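The clerk of the Pakwood county court has 900 eviction files on her shelves and one judge to hear them. We spoke in March 2025, in her office.

"A tenant who filed an answer in August is still waiting," she said. "So is the landlord."

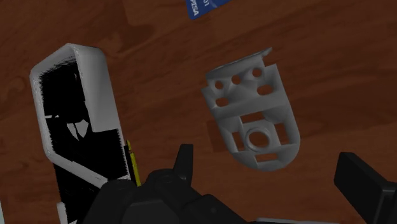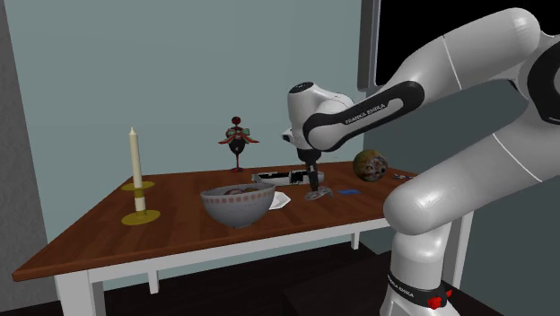 The wooden table, in two views.

The county has asked the state for a second judge. The request would cost less, she said, than the 17 visiting judges it has paid by the day.

"They're good – but each one starts cold. I spend the morning explaining the file."

Hearings used to run 40 minutes. Now most are shorter, and she worries about people who come without a lawyer. The Pedon legal aid office turns away 100 callers a month.

Would night court help? "Only if they pay the bailiffs," she said. The state has not answered the county's letter.

Comments

My case at Pakwood got moved twice. No call, just a postcard.

Same over in Amico. Who pays for the visiting judges, county or state?

The county does. It's in the budget, under court services.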